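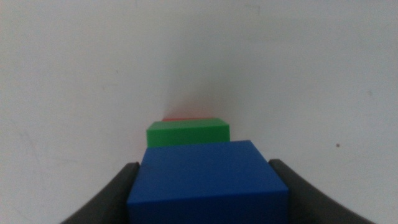

Alcombe robotics club gets a grip before the Flisbridge meet

Three blocks, one robot arm and a whole lot of cheering. The robotics club at Alcombe High has been staying late every Friday to get ready for the Flisbridge Block Challenge in December, and the students are getting really good at it!

The challenge sounds simple. Each team's robot has to pick up colored blocks, carry them to a target and set them down in the order the judges call out. The program has to do all of it without a student touching the controls. A dropped block costs points, and so does bumping a neighbor, so a tight row of blocks is the part everyone worries about.

"You'd think the hard part is picking up a block, and the first week it sure was," said Niall Niven, who teaches physics at Alcombe and coaches the club. "Now they're arguing over how hard to squeeze, how fast to come in, which way to back out. I can't get them to go home."

The club works from the view of a small camera down by the gripper, with two dark gray fingers closing in from either side. Students save the pictures from their practice runs and go back through them to see where the fingers meet the block. So far they have logged 2,000 practice grabs, and they'd like to reach 3,000 before the meet.

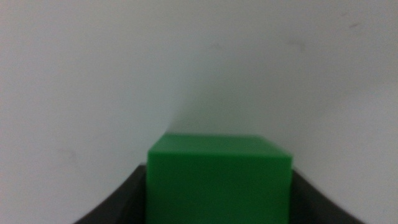
Green block, blue block, repeat

Practice starts at 3:30 p.m. and the jobs rotate. One pair writes code, another sets out the blocks, and a third keeps the score sheet (a job that has become surprisingly popular). Blue was the favorite color for a while, but the green block has its fans now — there was talk of giving it a name.

Last year Alcombe finished fourth, behind teams from Strachan and Zotthorpe. This year's program was written from scratch by the students over the fall, and it has already beaten last year's best score in practice, with 140 points in a single round. The whole room jumped up when that number went on the board.

The Flisbridge meet is open to the public and admission is free. Families are welcome to stop by the club room any Friday before then to watch a practice run. New members can still sign up with Mr. Niven, and no coding experience is needed.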